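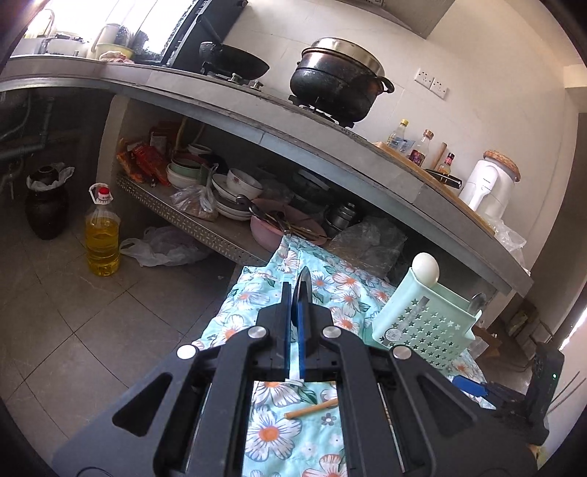 Anyone here had the Guler hand-held kit in their own kitchen yet? Mine's on a 60 day trial and I'm on day 15, want opinions before I have to send it back or pay. For those who havent seen one, it's the two finger gripper you hold yourself, you do the job with it and the recordings go off to teach the arm later. Fingers with the blue pads are fine on big stuff. What I care about is small awkward things on a soft surface, so the work this week is the flowery cloth, a short wooden stick lying on it, the mint green basket with the star holes, and an egg. Egg up on the corner of the basket is about as mean a test as I can think of. Questions: do the pads last, is the service plan worth having, and has anybody got a decent result on eggs.

Posted by hobnail_k

Reply from MirkoR
Had ours since November. Pads are the weak bit. Inner face goes shiny and then you're squeezing harder than you think. Changed them twice. Body itself is solid, dropped it on tiles, no damage.
Eggs – yes, but go slow closing. Most of my bad takes were me snatching.
Mirko Rinaldi

Reply from tansy_lowfield
Twice since November?? We've had one at the Hunthorpe workshop longer than that on the first set. What are you picking up, gravel

Reply from MirkoR
Cutlery mostly. Forks. So yes, more or less gravel.

Reply from hobnail_k
OK that's useful. I've got spoons on the list as well so I'll order a spare set now. What do they charge?

Reply from tansy_lowfield
37 for a pair last time, plus postage. Daft price for a bit of blue rubber or whatever it is. Orlandini do a set that fits, cheaper, but thicker so the fingers don't meet properly at the tips. Useless for anything thin.

Reply from pellworth
Going to be the grumpy one. I sent mine back. Nothing wrong with the build, I just dont think it's worth the money for a home kitchen. It's heavy out at the front, after an hour my wrist was done. And you're paying for a monthly plan to get your own recordings turned into something the arm can use. Without the plan you've got an expensive pair of tongs.

Reply from MirkoR
Disagree on the weight. You're holding it too far back. Move your hand up and it balances.

Reply from pellworth
I did move my hand up. Still heavy. Not everyone has plasterer's forearms Mirko

Reply from RaffaR
He hasn't either. I do the long sessions in our house and I'd side with pellworth on this, it's fine for twenty minutes then you start resting your elbow on things and the takes get sloppy. We do short goes now. 15 minutes, put it down, tea, go again.
On the plan – we pay it. Turnaround was 3 days the first time and over a week the second, no explanation. Support did answer the phone, to be fair.
Raffaele Rinaldi

Reply from hobnail_k
Over a week would kill it for me. If I can't see what went wrong until a week later I'll have done another hundred bad ones by then.

Reply from RaffaR
There's a quick check you can run yourself before you upload. Menu, then Review, then Sort by. Flags the jumpy ones. Its not in the printed booklet, only the download. Catches most of ours.

Reply from hobnail_k
Did not know that. Booklet is hopeless, goes on for pages about charging and then one line on calibration.

Reply from gosau_bench
Can I put in a word for the Gosau one? Lighter, no plan, you keep everything on your own machine. Fingers are narrower. I use it for folding tea towels and putting shopping away. Not as nice to hold but half the faff.

Reply from tansy_lowfield
Gosau loses its place the moment you turn away from the worktop though. We borrowed one. Every third recording had a jump in it. For a job on one table, ok. For carrying something across to a sink, forget it.

Reply from gosau_bench
Was that before the update? Mine did that at first, then not since. I carry stuff from table to cupboard all the time.

Reply from tansy_lowfield
Before, I think. Fair enough. Would want to try it again before I said sorry

Reply from pellworth
What arm is everyone using at the other end? Nobody's said. All well and good collecting nice takes but what did the arm DO with them

Reply from MirkoR
Guler's own small one, on loan with the plan. Forks into a drawer, good. Mugs, good. Eggs, gets them most goes, broke a few early on when I'd fed it my snatchy takes. Took those out and sent the rest again and it was a lot gentler.

Reply from pellworth
"Most goes" isn't a number

Reply from MirkoR
Didn't write it down. Sorry. Better than half, not every time.

Reply from hobnail_k
That's more or less what I hoped for. Has anyone done thin sticks? Chopsticks, skewers, that sort of thing. I find the cloth bunches up under the fingertips and I come away with stick and a pinch of cloth.

Reply from RaffaR
Come in at an angle, not straight down. And pull the cloth tight or tape the corners. I know you want it realistic but get a batch of clean ones first and then let it go baggy for the next lot. We did pencils like that.

Reply from tansy_lowfield
Wouldn't tape it. Arm learns a tight cloth and then has no clue what to do with a loose one. Just do more takes on the loose cloth. Boring but works.

Reply from RaffaR
We did both and the mixed batch came out better than the loose only batch. But pencils are not chopsticks, so who knows.

Reply from hobnail_k
Will try both, I've got the time left on the trial. Going to split it, first lot taped and then loose, keep the folders seperate.

Reply from quillby
Jumping in with a boring one. Does the kit need bright light? My kitchen faces north and is like a cave after 3 in the afternoon.

Reply from MirkoR
Wants decent light. Ours goes grainy in the evening and the check flags loads. We put a cheap lamp on top of the fridge, pointed at the ceiling. Don't point it at the table, shiny things glare.

Reply from quillby
Ta. And does the trial cost anything if you send it back?

Reply from pellworth
Return postage, and they held my deposit for ages. Got it all back in the end. Keep the box, they're fussy about the box.

Reply from hobnail_k
Box is in the loft, good. Right, ordering pads tonight, proper ones not the Orlandini. Will post again once the stick takes have been through the plan. If it's over a week I'm asking gosau_bench for a link.

Reply from gosau_bench
Sent you a message anyway.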